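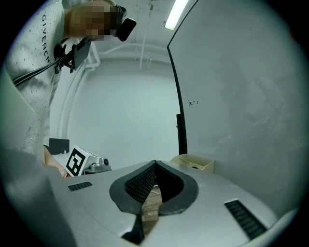 Wadley wooden blocks, box of 38 - my review after 3 months

I bought this set in May for the table where my sister's children build when they visit. I wanted plain blocks, without paint and without letters, and I compared it for a long time with the Bensaid set, which costs more and has fewer long pieces.

The grain is different on every block and I like to look at it. The edges are a little rounded, so small hands are safe, but the blocks still stand straight. Our best tower used the whole box and fell in the evening with a big noise.

Now the less good part. Two blocks had a rough corner and I had to sand them with 400 paper, five minutes of work. The box is too weak for the weight. Already one side is open, and I moved everything to an old Jidham tin. Also the sizes are not printed anywhere, so please measure your shelf after you receive it, not before.

I wrote to the shop with my order number, 3971, about the corners. They answered politely and offered two new blocks, but I had already finished sanding.

Four stars. I would buy it again, with a better box.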